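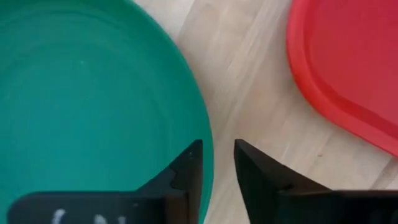
Plastic plates and trays, end of season – wash them now, not in April when you want them. Dish soap, warm water, soft sponge. No scouring pads, they haze the surface and it never comes back. Rims are where the grease hides. On a tray like the red one, with a groove running just inside the lip, go round with an old toothbrush, then rinse from the corners. The green plate is easier, smooth slope down to a flat middle, one wipe with a cloth does it.

**Stains.** Tomato, curry, beet. Baking soda paste, leave 20 minutes, rinse. Still there? Do it agian. Sun helps too – a morning on the porch rail took most of the orange out of my Wisby bowls.

**Drying.** Stand them on edge. Stacked wet they smell by the weekend, and on a bare wood table you get rings.

**Stacking.** Big ones at the bottom, paper towel between each. Trays go upright, in a file sorter if you have one. Mine is a Hirken, 18 inches long, fits under the counter.

**Smells.** Lemon half, rub, rinse. Vinegar if its fish.

**Dishwasher.** Top rack only, no heated dry. Had one tray warp on me and it rocks now, so it lives under the plant pots.

Next up, cutting boards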